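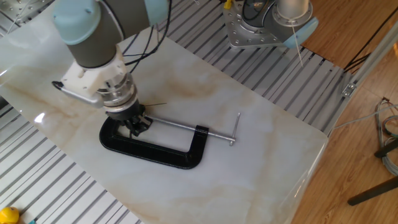 Elsie Rowbotham objected at the end of the last session that latency and bandwidth are the same complaint under two names, and that a customer with a slow line does not care which one is at fault. The customer may not care. The technician has to, and the two are measured and repaired differently.

Unit 7. Delay on a voice path

Bandwidth is how many bits a link can carry each second. Latency is how long one bit takes to get from one end to the other. A voice call needs very little of the first and is strict about the second. A link can be upgraded from 3 Mbit/s to 300 Mbit/s and the caller will hear no change if the delay sits in a distant switch.

Total one-way delay is the sum of:

Coding delay – the time the codec spends collecting and packing samples.
Serialization delay – packet size divided by link rate.
Propagation delay – distance divided by signal speed in the medium.
Queuing delay – time spent waiting behind other packets.

The first three are fixed, or nearly so, for a given route. Queuing delay varies from packet to packet, and that variation is called jitter. 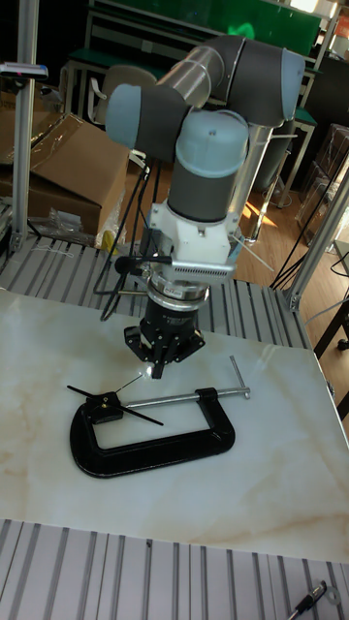
Jitter is handled at the receiving end by a buffer, which holds early packets so that playout is even. A deep buffer loses fewer packets but adds its full depth to the delay. A shallow one does the reverse. Set the depth from measured jitter on the route in use.

Worked case: the Lornis to Willesley route is 1,446 km of fiber. Light in fiber covers 200 km per millisecond, so propagation alone is 7.23 ms one way. No equipment setting will reduce this figure.

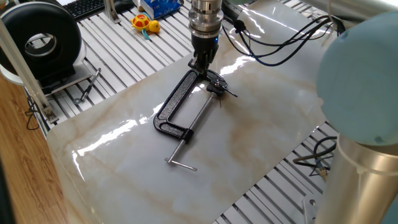

Splices and connectors add loss, and loss is often mistaken for delay in trouble reports. The same applies to bends. Cable that drapes in an easy curve, as the black bundle does on its way from the wrist over the marble-patterned board, keeps a wide radius. Fiber bent tighter than its rated radius leaks light at the bend, and the receiver sees a weaker signal arriving at the same time as before. Check the power level first, then the delay.

Reading: Pichon, Agathe, notes on the Kanaujia exchange, section 3. Bring the Pident trace printouts to the next session.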